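What Does a Robot Do With a Messy Sofa?

Have you ever been told to pick up your clothes and wished somebody else would do it? Me too! So when Skonuston held its open day, I went straight to the tidying robot and stayed so long that I missed lunch.
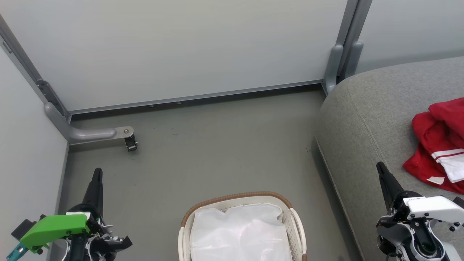
Obadia Makokha
Science writer for young readers
Jun 5, 2021

The robot works in a tiny pretend room with pale walls, a gray sofa and a basket on the floor. It has two arms, and each one ends in a gripper – a sort of hand with hard, pointy fingers. Its job is to get clothes off the sofa and into the basket. Easy for you, maybe. Really tricky for a robot!

Why? Well, think about a toy block. A block is always the same shape, so once a robot knows how to grab one, it can do it again and again. A shirt is different every single time. It can be flat, rolled up, inside out or squashed into a ball, and the robot has to work out where to pinch it. 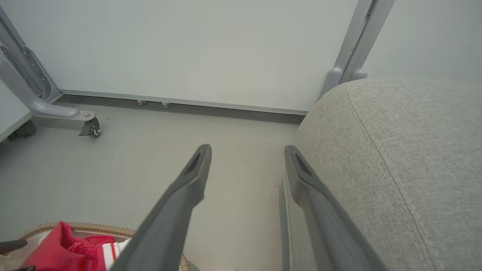 Robots need to know where their fingers are, just like you do. Close your eyes and touch your nose. You did it without looking, right? A robot uses sensors in its joints for that, and cameras help with the rest. From a camera down near the gripper, you get a close look at the two gray fingers, with one right up against the sofa cushion and some crumpled red fabric in the basket off to the side. I love that view – it's like being a ladybug riding on someone's wrist.

Then there's squeezing. Too soft and the sock slips out. Too hard and the robot could rip a sleeve! Try it at home: pick up a tissue using two pencils as your fingers. I dropped mine 2 times before I got the hang of it.
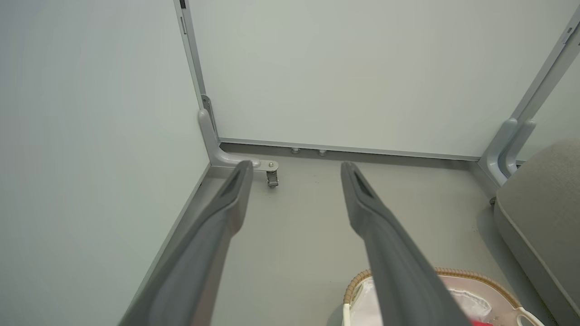 Words to Know

Gripper: the part of a robot that grabs things.

Sensor: a part that notices something, like light, touch or how far a joint has bent.

Joint: a place where an arm can bend or turn. Your elbow is one!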